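Monberg site, automation working group
Minutes, August 26, 2023

1. Minutes of the March meeting approved with no changes.

2. Sernoso units. Cycle count on the Conden line stands at 1,499. Faults logged: 37, mostly grip timeouts. Sleeve covers stay on during handling work.

3. Staffing. Two packing posts move to cell monitoring. Pay grade unchanged — shift pattern still open. Training plan due from Devadiga.

Fingers and sleeves to be checked at each shift change. 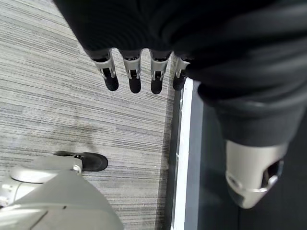 Getachew Abdella asked that monitoring staff get written authority to stop a cell without calling a supervisor. Agreed; wording to be circulated.

4. Next meeting: date to be set.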